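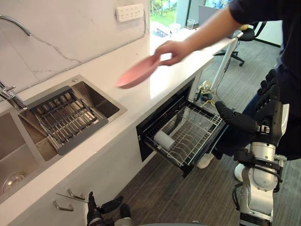 Kitchen sink and worktop, with the garden through the window.

Live-in housekeeper and cook, Hovland House

We are looking for a housekeeper and cook to join us at Hovland House, a small residential centre for weaving and textile courses. The post starts in March and is permanent after a trial period of 2 months.

Guests stay with us for between two and six nights. There are never more than 8 of them at a time, plus the course tutor. Most are retired or taking a week off work, and they are at the looms from after breakfast until late afternoon. They come back hungry.

What you will do

Cook breakfast and a two-course evening meal on course days, and put out a cold lunch. Plan menus and order food from Gulska, who deliver twice a week. Keep the kitchen, dining room and guest bathrooms clean. Change beds between courses. Bread baking is welcome but not expected - the last cook made her own and we now buy it in.

Laundry goes out to Brerkier, so you will only need to bag it and check it back in. The looms and yarn store are looked after by the tutors. You will not be asked to garden, apart from picking herbs.

Hours and pay

The post is 35 hours a week over five days, with split shifts when a course is running. Pay is 2000 a month before tax, with meals and accommodation on top. There are no courses for most of December and January, and you would take the larger part of your holiday then. You are paid as normal during that time.

Where you will live

You will have your own flat over the old dye shed, with a bedroom, sitting room, shower room and small kitchen. It has its own front door and parking for one car. A partner is welcome to live there too. We are sorry that we can't take dogs, as several regular guests are allergic.

The 211 bus stops at the end of the lane and goes into Filow, where there is a supermarket, a surgery and a swimming pool. The last one back is early in the evening, so a driving licence is a real help.

Who we are looking for

You should have cooked for groups before, in any setting. A school, a hostel or a care home would all be fine. You need to be confident with vegetarian and gluten-free food, and to hold a food hygiene certificate or be willing to get one before you start (we pay for the course). You do not need to know anything about weaving, though staff can join one course a year free of charge if there is a loom spare.

How to apply

Send a CV and a short letter to Alvar Myklebust at the house, with the names of two people we can ask for a reference. Please include a menu for one day, from breakfast to evening meal, for a group with two vegetarians and one person who can't eat gluten. Applications close at the end of October 2025. Interviews will be held here and include cooking a simple lunch. We pay travel costs, and can put you up overnight if you are coming a long way.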